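Courses Handouts Reading Calendar Contact

Ridby Evening School > Handwork > Small Things at the Table > Handout 2

Small Things at the Table
Notes for the second session: the surface, the sheet, and the two-sided hold
Leif Ekström
Revised July 23, 2020

Welcome back, everyone, and thank you for the lovely assortment of odds and ends that came in last time. I had asked for "something small that gives you trouble," and I got game pieces, lamp switches, a music box key, half a brooch and a porcelain foot (which I'm still thinking about, and if it's yours, please remind me where the rest of the lady is!). It was more than we could look at in one evening, so the ones we missed are in the Blomqvist trays on the side shelf and we'll start with those.

Last session was mostly about looking. In this one we get to the table itself, and I know that sounds like a dull subject for a whole evening, but I've taught this course long enough to have watched people blame their eyes, their fingers and their age for trouble that came from working on a dark, crowded desk with a newspaper on it.

The surface

I like a white top, and I like it plain. A small thing with color in it stands out on white the moment you set it down, and you can find it again after you've looked away to hunt for the glue. If your table at home is dark, or has a busy grain, please don't go out and buy another one on my account. A piece of white shelf board laid on top does very well, and so does the back of an old poster, taped at the corners so that it doesn't creep toward you as you work.

Wipe it before you start. I use a damp cloth and then a dry one. Crumbs are the enemy here, more than dust, because a crumb under a flat part will tip it just enough to make you think the part is warped. I once spent most of an afternoon on a little tin tray that I was certain had been bent in the mail, and it was a poppy seed.

The sheet

On top of the table goes the sheet. Ours are cut to 200 by 300 millimeters, and there's a stack of them by the door, so help yourself and take a spare one home. Paper is fine, thin card is better. Put the long side whichever way suits your arms, and keep the sheet on the near half of the table where you don't have to stretch for it.

The sheet does a quiet sort of job. It tells you where the work is. Anything on it, or right up beside it, belongs to the piece in front of you, and anything farther off is waiting its turn. When you have to get up and answer the door you can lift the whole sheet by two corners and put it somewhere high, with all the little bits still on it (cats, grandchildren, open windows, you know your own household best).

Pencil marks on the sheet are welcome. I draw around a part before I turn it over, so that I can set it back the same way later on.

The two-sided hold

Now for the hold, which is where the fun starts. Most of us pick up a small thing with one hand and poke at it with the other. That's fine for a peanut. With an awkward shape, something with corners and a narrow end and a wide end, the poking hand pushes it around and the holding hand squeezes harder to make up for it, and sooner or later it shoots across the room.

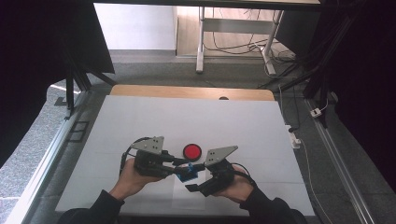

Try coming at the piece from both sides at once, left and right, low down and close to the table. Let each side touch it lightly. You want the two touches to meet at the same place or very nearly, with the piece between them, and you want the table to carry the weight. If it wobbles, go slower. I'd rather see you spend the whole evening on one piece than hurry through the tray.

Those of you who prefer tweezers or tongs can do all of this with a tool in each hand. Open the jaws wider than you think you need, come in at an angle, and close only one side to begin with. The other side is there as a wall to lean on. Keep your sleeves snug at the wrist, or push them up, and let your forearms rest on the table whenever you can. Shaky hands become a good deal steadier once the elbows have stopped floating.

A word on angular pieces: find the wide part and let it be the foot. Promlow, the old pattern book I read to you from, calls this "seating the work," and has a long and rather stern page on it that I've copied for anyone who enjoys being scolded by a book. Narrow end up, wide end down, a light touch on each side.

Where to put everything else

Beyond the sheet, on the far side of the piece, is the place for the one thing you'll reach for next. It might be a pot of glue, a switch, a damp sponge. Pick one and leave the rest on the shelf. I know how cozy it feels to have everything spread out around you, and I do it myself at home, but for these exercises let's be strict.

Practice for next time

Choose one piece from your own box with an uneven outline. Set it on the sheet, turn it a quarter turn using the two-sided hold, and stop. Do that until it has gone all the way around, and then go back the other way. Some 300 turns over the fortnight would be wonderful, though I'll be pleased with a lot fewer.

If you'd like more to work on, the Naren box may be borrowed overnight. It has 1,605 pieces in it according to the label on the lid, and I have always taken the label's word for it. Please sign the card in the lid and bring the box back before the next class, with the lid tied down. The string is in the drawer under the lamp.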